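# Chapter 7. Learning From Demonstration With Two Arms

*Draft for Part II. Worked case: the Clumard cloth study.*

Chapter 6 had one arm and stiff objects. Blocks, cups, a peg and a hole. You know where a block is, you know where all of it is. Cloth breaks that. Pick up one corner and the rest does what it likes, and a list of six numbers no longer tells you the state of the thing.

So: two arms, one cloth, and a policy trained on recorded demonstrations. By the end of the chapter you should be able to

- say why pose is a poor description of a cloth, and what people use instead
- set out a two-arm data set (what gets logged, at what rate, and what gets thrown away)
- train a simple cloning policy and read its failures
- explain the Guo split and when to use it

You'll need the loss functions from Chapter 4. Camera calibration from Chapter 5 helps but you can get by without.

## 7.1 The problem in short

A person handling a cloth looks at it, goes for a corner, misses slightly, goes again. Hard to write down as rules. People tried, for years, with corner finders and fold plans, and some of that work is very good (see the reading list). But each rule is tied to one kind of cloth. Change the towel and you start over.

Cloning goes the other way. Record an operator driving both arms. Keep the camera views and the joint angles. Fit a network that goes from one to the other. No model of the cloth at all.

Two costs. First, data: you need a lot of runs, and they have to be varied. Second, drift. A small error puts the arm somewhere the operator never was, the network has seen nothing like it, the next error is bigger. We met drift in 4.6. With cloth it's worse, as the thing you are handling changes shape along with the mistake.

## 7.2 The Clumard study

Clumard is the data set we use for the rest of the chapter. Small enough to train on one desktop card. The task is plain: a thin patterned cloth lies on a gridded surface between two arms, and the arms have to take hold of it by the corners and fold it.

The full set is 600 demonstrations. Of these 139 were set aside before any training and never looked at untill the final test. Each run is cut or padded to 400 time steps. Every step holds the joint angles of both arms, the two gripper openings, one view from each wrist camera and one from a fixed camera.

Start positions were changed by hand between runs. Turned a little, moved a little, sometimes left creased. This matters more than the size of the set, see 7.4.

The fixed camera is the one to look at first. Wrist views are close and change fast, hard to read by eye. In the two fixed-camera views that follow, look at the right gripper and the corner of the cloth next to it.

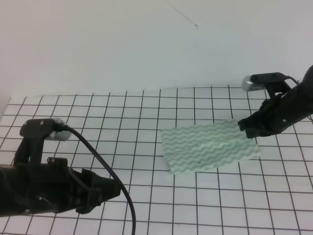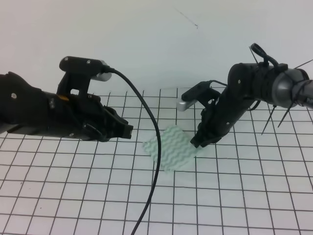

## 7.3 What the policy has to work out

Take the moment near a corner. The network needs three things from its inputs: where the corner is, how high the fingers are above it, and whether they have got hold yet. From a fixed camera the first is fairly easy. The other two are not. A gripper just above a thin cloth and a gripper just touching it differ by a few pixels, and you may not be able to tell them apart yourself.

Hence the wrist cameras. Manau, the baseline policy, takes all three views and passes each through its own encoder before joining them. Drop the wrist views and it still reaches for the right corner. It just closes too early, or too high, and lifts nothing.

Things that can also confuse it:

- cables crossing the view of the cloth
- the pattern, when stripes look like a crease
- one arm's shadow falling where the other is working

None of these were cleaned out of the data. Left in on purpose, a policy that only works on tidy views is not much use.

## 7.4 The Guo split

A plain random split puts near-identical runs in both halves. Same session, same start, cloth shifted by a finger's width. Scores look lovely and mean little.

The Guo split groups runs by start position first, then holds out whole groups. Manau was scored both ways after 1000 passes over the training data. On the random split it handled most starts. On the Guo split it did clearly worse, and nearly all of the gap came from starts where the cloth was turned well away from the table grid. The reach was fine, the grasp wasnt.

Use the Guo split for every exercise in this chapter unless told otherwise. Pirnari, the set used in Chapter 8, comes already grouped.

We now build the loader, starting with the joint logs and leaving the camera views for 7.6.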